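Informe de la visita al centro de rehabilitación del lenguaje de Postville

Una delegación de nuestra asociación visitó el 10 de agosto el centro de rehabilitación del lenguaje de Postville, con motivo de su jornada de puertas abiertas. El propósito era conocer el trabajo que se realiza allí con personas adultas que presentan afasia u otras dificultades de comunicación tras un daño cerebral, y valorar qué prácticas podrían trasladarse a nuestro servicio de Hevville.

Recibió a los asistentes la directora clínica, Shufen Guo, que expuso la organización del centro. Las personas usuarias acuden derivadas por su médico o por iniciativa de la familia, y pasan por una valoración inicial que comprende la comprensión oral, la denominación, la repetición, la lectura y la escritura. El informe resultante se redacta en lenguaje sencillo y se entrega también a la persona interesada, práctica que la delegación considera digna de mención.
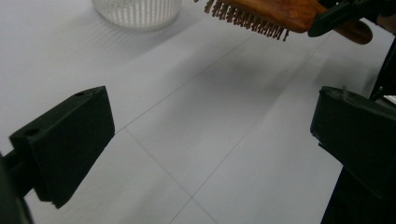 El tratamiento se estructura en ciclos de ocho semanas, con dos sesiones individuales y una grupal por semana. Al término de cada ciclo se revisan los objetivos con el usuario y, si este lo autoriza, con sus familiares. La directora insistió en que los objetivos deben formularse en términos de vida diaria: pedir cita por teléfono, seguir una conversación en la mesa, firmar un documento habiendo entendido su contenido.

Sesiones en grupo

Los asistentes pudieron conversar con el equipo responsable de los grupos de conversación. Cada grupo reúne a personas con perfiles distintos, y la terapeuta prepara de antemano apoyos escritos con las palabras clave del tema. Se concede a cada participante el tiempo que necesite para responder — regla que se explica el primer día y que los propios compañeros hacen respetar.

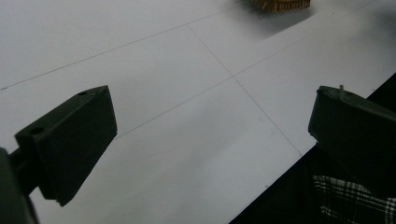
Preguntado por la asistencia, el equipo reconoció que el transporte sigue siendo el principal obstáculo. Las personas que residen fuera del municipio dependen casi siempre de un familiar, y los abandonos se concentran en ese colectivo. Desde abril el centro ofrece seguimiento por videollamada a quienes han completado el primer ciclo, si bien no lo recomienda en casos de comprensión muy reducida.

Práctica en el domicilio

El centro emplea Olleo, un programa de ejercicios para tableta con un banco de 1.000 palabras grabadas, que permite al terapeuta seleccionar el vocabulario y consultar los resultados entre sesiones. Durante la demostración se trabajó con nombres de alimentos y de parentesco. La delegación echó en falta la posibilidad de incorporar nombres propios; se nos informó de que la petición ya ha sido trasladada a la empresa Mabaso, encargada del mantenimiento.

Para quienes no manejan dispositivos se mantiene un cuaderno impreso, de letra amplia y una sola tarea por página.
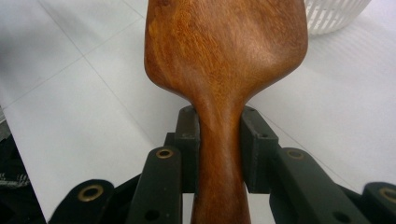 Acuerdos y propuestas

La delegación eleva a la junta las siguientes propuestas:

1. Adaptar nuestros informes de valoración a un formato de lectura fácil.

2. Solicitar a Postville una sesión formativa sobre la conducción de grupos de conversación.

3. Estudiar el uso de Olleo en Hevville durante un ciclo completo, con evaluación previa y posterior.

Agradecemos al centro y a su directora la atención dispensada. La documentación entregada durante la jornada puede consultarse en la secretaría de la asociación, previa solicitud por escrito.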